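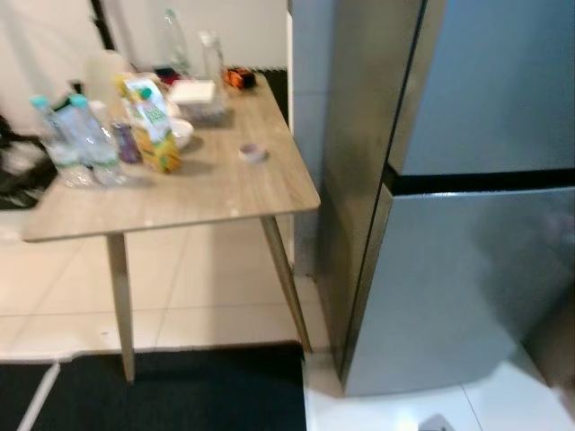 Table, two water bottles, bit of fridge.

Quick one tonight, I've got paint on my elbows and dinner isn't on yet.

So the hallway. Finally. Three years we've lived with that magnolia and the scuff line at pushchair height, and on Wednesday I just started. No plan. Well, a plan on the back of an envelope, which I then painted over.

It's a long thin hall, 80 cm at the narrow bit by the meter cupboard, no window, front door with one mean little pane of glass at the top. Everyone says go white with a dark hall. We had more or less white. It looked like a dentist's. So I've gone the other way, a proper deep green up to the dado height and a sort of warm putty above it, carried on over the ceiling. Yes the ceiling too. Keegan Tipoki from the paint counter in Nindport talked me into that and I was not convinced, stood there with the tin in my hand going really? the ceiling? But he was right. You stop noticing where the wall ends, and the hall feels taller.

Green is Faulkner, from Brirnard, in the eggshell. Not cheap. I did one tester pot on a bit of lining paper and moved it about for a week, and it went almost black by the stairs at night, so get a tester, get two. The putty is just their trade matt mixed up to match a pebble. Long story. It was a nice pebble.

Prep took longer than the painting, obviously. Sugar soap, filler, sand, more filler because the first lot sank. Found old wallpaper behind the radiator, brown with orange mushrooms on it, and I was so tempted to leave a square of it showing. Kept a scrap in the drawer instead.

Things I got wrong:

Did the skirting first. Then dripped green on it. Then did the skirting again.

Bought the cheap masking tape. It took a strip off the door frame the size of a ruler and I said some words.

Forgot to take the coat hooks down untill I was halfway round so there's a slightly thick patch there. Coats will cover it.

Lighting next. The old pendant hung right where the door swings, so anyone over six foot got it in the forehead. I've ordered two Flatano wall lights, brass-ish, the kind that throw light up and down. They need wiring in and I'm not touching that, electrician is coming when he's coming. For now there's a lamp on the shoe cupboard with an extension lead taped along the skirting. Gorgeous.

Cost so far, for those who always ask: 212 for paint, filler, rollers and the bad tape. Lights not included as I haven't dared add them on. My sister had a firm quote for hers, same size hall, and it came back at 1482 before they'd even looked at the stairs!! So I'm feeling fairly smug, sore shoulders and all.

Still to do. Runner for the stairs (stripy? plain? I've got eleven samples and hate nine of them). A mirror opposite the door to bounce what light there is. Something on the floor that hides mud, becuase the mat we've got hides nothing. And the inside of the front door, which I'm thinking might go mustard. My other half has gone very quiet about the mustard.

Proper photos of the hall when the lights are up. If anybody's used a sisal runner with a dog in the house please tell me how it went, the samples go back at the weekend.

Right, pasta.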